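Do silk blossoms earn their keep?
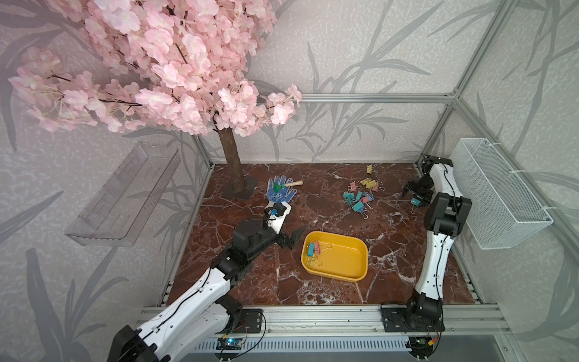 Artificial cherry blossom against a gray leaf-print wallpaper.

Every September the catalogs land, and every September somebody in the trade decides that fake trees are the answer to a dull lobby. Pitano is pushing a full canopy this year at $2000, delivery extra. Gündoğdu has one for $3000 and says it will look fresh for 20 years. We would like to meet the person who has kept one that long.

The Skeststead hotel put in silk cherry over the front desk last spring. It looked fine in the brochure. By summer the petals under the air vent had a coat of gray fuzz, and the cleaning contract had no line for dusting flowers. Pranum sells a spray for that. We tried it on two branches and could not tell which two.

Then there is the claim that 93 percent of guests "respond positively" to indoor blossom. Respond to what question? Compared with a real fern? The leaflet doesn't say, and our email to the sales office is still waiting for a reply.

If you have one that has lasted, write in and tell us how often you clean it.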